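We use cookies to make this site work better for you. Accept | Manage settings

About Us

I started Plalell in March with a borrowed van, a box of trail maps and a long list of places I wanted to show people! We plan small-group trips around Niazi, mostly lake towns and easy hikes, plus a four-day food tour that I still sneak onto whenever there's a free seat.
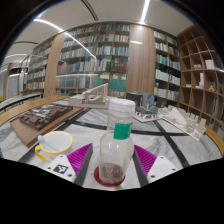

A bottle on its red coaster.

Our groups are small, so you'll get to know everyone by dinner (whether you want to or not). The Censka ridge walk is our most popular day out. It tops out at 2,266 feet, and the pace is gentle – plenty of stops for snacks and photos.

A deposit of $50 holds your spot, and you can move it to another trip if your plans change. We pick up in Neltance, right across from the bus station. Come say hi!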